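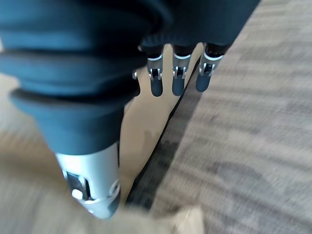 Chapter 4
Where Is a Profit Made?

A company can sell its goods in many countries, but its profit must be reported somewhere. This chapter is about the rules that decide where. They are called transfer pricing rules, and they apply when two parts of the same group buy from each other.

Consider the group Gruvard. Its factory, Jotumetti, makes a part for 14 dollars and sells it to the sister company Curell, in another country. Curell then sells the part to customers. If Jotumetti asks a high price from Curell, most of the profit stays in the factory's country. If the price is low, the profit moves to Curell - and the tax moves with it. The group as a whole earns the same before tax in both cases.

Tax offices therefore ask a simple question: what price would two strangers agree on? This is the arm's length principle. It is easy to state and difficult to use, as many parts are never sold to strangers at all.

In Section 4.1 we look at 3 methods for finding such a price. Section 4.2 treats brands and patents, with the case of Qiu, a firm that pays its parent company 500 dollars for each license. The reader should know the terms "resident company" and "taxable income" before going on.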